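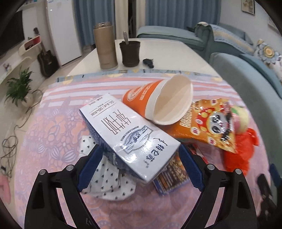
Milk carton between the pads, living room table, home practice set.

Vamgate hand gripper, student kit. Review after one semester with our robotics club

Quick one, I have club in an hour and I promised the forum I'd get this up before August.

What it is: a hand-held gripper, two black arms, blue finger pads. You squeeze, you pick stuff up, the camera records, and the kids use the recordings for their sorting project. We paid 258 for ours, pads included. The Kuhlmann one was way over what the club has so I can't compare, sorry.

Good stuff first. The pads. Fine grip texture, serrated along the edges, and they hold on cartons way better than the smooth ones on our old Isilow. Paper cups ok too if you go easy. Squeeze too hard and the cup is done. We went through a sleeve of 50 in the first month, mostly the younger kids, mostly on purpose I think.

Assembly took my group one meeting. Instructions are fine up to step 30 and then the drawing is mirrored?? Left arm shown as right arm. We built it backwards, took it apart, built it again. Check the drawing against the real part before you tighten anything.

Bad stuff. Snack bags. Anything crinkly and half full of air just slides or folds up. Soft plastic bags same problem, you get a corner or you get nothing. The kids' fix is to come in from the side and low. Works maybe half the time. Also it's heavy for a 12 year old, after ten minutes the wrist goes and the recordings get shaky. We switch hands off every five now.

Home practice is where it earned its money tho. Each kid takes it for a few nights and does pickups on whatever is in the house. Milk, cups, snacks, a pile on a patterned tablecloth. Busy cloth is much harder for the sorting program than our plain gray club table, which we did not expect and probably should of. By the end of the semester we had 723 pickups logged and the ones from homes were the useful ones.

Carrying case is junk. Zipper went in week two. We use a Dulton lunch cooler, fits perfect, get the tall one.

Spare pads: order early. Ours took forever to ship and we missed a practice round before the regional.

Would I buy again, yes. Second one is in the budget request already. 4 out of 5, loses one for the drawing and the zipper.

Will add the pad part number when I find the box.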